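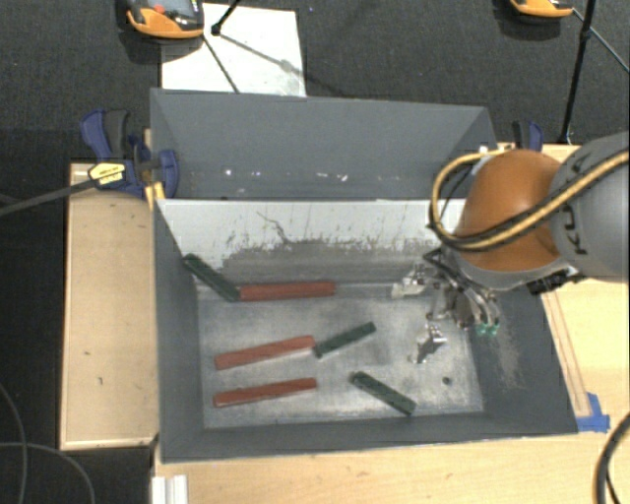
关于我们

Murkesico设在Ulthorpe，做木条、长方块和分拣用的斜壁料盘。客户主要是中小学的手工教室、职业学校的实训室，也有少量零件仓库。公司一直不大，做的东西也不多，目录加起来169个品项，其中一大半是同一种长方块的不同尺寸和颜色。

我们的来历

公司由Hae-won Ra创办。她原先在Durán木料行负责备料，每天经手的边角料很多，长度够用，宽度不够，只能当废料处理。她把其中平直的部分挑出来，裁成细长条，打磨后涂成红褐色，送给镇上一所学校上手工课用。学校用了一个学期，回来问能不能再要一批，颜色要分得开，学生好归类。后来就有了深绿色的长方块。

红褐和深绿这两个颜色一直沿用到现在。中间试过黄色和浅蓝，黄色放在浅木色桌面上不好找，浅蓝用久了显脏，都停了。老客户如果手上还有黄色的，可以继续补货，库存剩200条，卖完不再做。

Drakitz系列

Drakitz是我们目前的主要系列，包括长方块、木条和配套的灰色料盘。块和条都做成细长形，一只手能拿住，斜着、平着、搭着放都可以。单套6件，两种颜色各半。学校订货一般按班级算，仓库订货按盘算，价格表可以向办公室索取。

料盘是敞口的，四面壁向内倾斜，东西碰到边上会往中间滑，也有时候靠在壁上停住，这取决于放进去的角度。底面是平的。早期有一版底面带浅槽，清灰麻烦，已经改掉。灰色是客户选的，红褐和深绿放在上面都看得清。

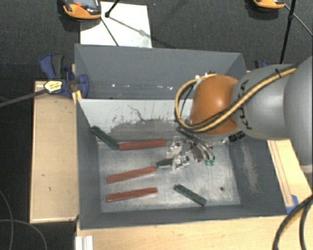 料盘用久了，内壁会有擦痕和灰印，靠后的一面尤其明显。这不影响使用。日常用干布擦底面即可，不要用钢丝刷。要是壁面变形或者边缘翘起，请联系我们更换，不要自己敲平。

我们怎么做事

车间分备料、裁切、打磨、上色、试放五道。前四道和别的木工作坊差不多。试放是把一套块和条散着倒进料盘，看有没有容易滚、容易卡住或者拿不起来的，尺寸偏差也在这一步查。试放台是浅色木桌，台面不上漆，磕碰多了换一块面板。试放用的那几套不出售，磨旧了照样用，因为客户手里的东西最后也会磨旧。

备料仍由Durán木料行供应，每月送两次。木料到了先放一周再裁，赶工的时候也一样。有客户问过能不能缩短交期，目前做不到。每月产量上限是495套，超出的订单排到下个月，接单时会说明。

三月是学校集中订货的时候，交期会比平时长，建议提前一个月告诉我们数量。仓库类客户不受这个影响，料盘另外排产。

人员

公司现有的员工大多是Ulthorpe本地人。Hae-won Ra现在仍管备料，也看打样。上色和试放各有一名组长，订单和发货由办公室处理。新来的人先在试放台做一个月，再决定去哪道工序，办公室的人也不例外。

参观与来访

学校可以预约参观车间，每次一个班，上午九点半开始，一个小时左右结束。学生可以在试放台边上看，不进裁切区。请穿平底鞋，长头发扎好。车间门口停车位少，校车请停在后面的货场。

个人来访也可以，来之前打个电话。零买在办公室，不设门市。

补件

丢了一两件不用重新买整套。来信写明颜色、长度和件数，如果记不清长度，把剩下的一件描在纸上寄来也行。不同批次的红褐色会有一点深浅差别，补件时我们尽量挑接近的，但不保证完全一致。

联系办公室：工作日上午八点到下午四点半。价格表、尺寸表和换盘申请单均可索取。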